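Bag packers and unpackers wanted (part-time, paid)

Ondell – Grornport
Posted 2 Jul 2025

Do you have opinions about zips? Have you ever taken everything out of someone else's rucksack at a bus stop and put it back in the right order, unasked? We may have a job for you.

Ondell repairs, tests and resells second-hand bags. Most of what comes through the door is backpacks, with a steady trickle of holdalls and the occasional object that was once a handbag and would rather not discuss it. Before a bag goes back on sale it has to be packed, closed, opened, emptied and looked at hard, several times over. We need people to do the looking and a fair bit of the packing.

The work is done at plain white tables with white walls on three sides, so that a stray thread or a dropped button has nowhere to hide. The tables pick up specks and scuffs faster than we can wipe them off. Wiping them off is part of the job.

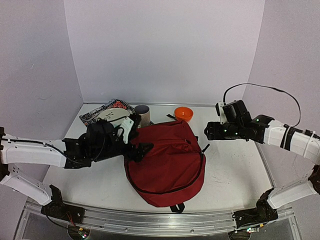
You would spend most of a shift on one type of bag. In the spring it was school bags, and at the moment it is soft ones that refuse to stand up. A soft bag is harder than it looks: it slumps, it swallows its own opening, and the zip ends up somewhere underneath. We would like you to find this mildly interesting. If you find it enraging by lunchtime, please be truthful with yourself before applying.

What you'll be doing

Packing bags from a set list (lunch things, pencil cases, a jumper, whatever is on the card) and taking it all out again.
Checking seams, pull tabs, straps and linings, and writing down what you find in words another person can read.
Sorting bags for repair, resale or rags. The rags pile is smaller than you would think.
Returning bowls, pens and loose bits to the shelf they came from. We have a shelf. It has labels.
Filling in the Meltov sheet at the end of each bag. It is one page and it is duller than it sounds.

What we're looking for

Patience, reasonable eyesight (glasses are fine) and hands that don't mind stiff zips. You don't need a background in sewing or repairs, though if you can replace a slider without swearing we will be impressed and will probably ask you to teach the rest of us. You should be able to stand or perch for an hour at a time. Stools are available and the good one goes to whoever gets in first.

You must be 18 or over and able to get to Grornport, where the number 801 bus stops nearly outside the door. There is parking, in the sense that there is a road.
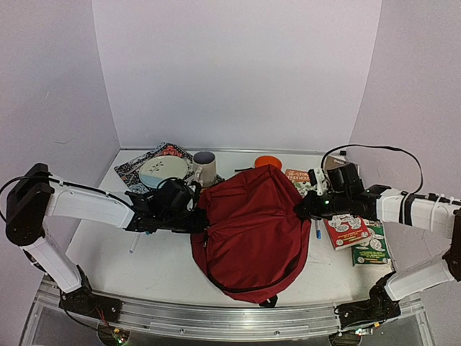

Dark red bag on the table, zip to the front, orange bowl behind.

Hours and pay

Three shifts a week, each of four hours, mornings or afternoons. We can't offer evenings. The post runs until the end of December, with a decent chance of carrying on afterwards if bags continue to exist. Pay is hourly and the rate is in the pack we send out before interview – please read it then, so that we can both avoid an awkward silence at the end. Breaks are paid. Tea is free, biscuits depend on the week.

There are eight places. We filled the last round quickly, and mostly with people who had applied early and answered the question below.

How to apply

Send us a short letter, a page at most, telling us when you're free and describing the worst bag you have ever owned. We do read these. A CV is welcome but we won't hold it against you if you haven't got one to hand. Letters can be left at the front desk in Farouk Yard or posted to Ondell at the same address, marked "Bags".

If we like the sound of you, you'll be asked in for a trial session of an hour, which is paid whether or not you get the job. Wear something you don't mind getting fluff on. You're welcome to bring a bag of your own for us to look over, but be warned that someone will have views on the lining.

Please tell us in your letter if you need any changes to the table height, lighting or shift times.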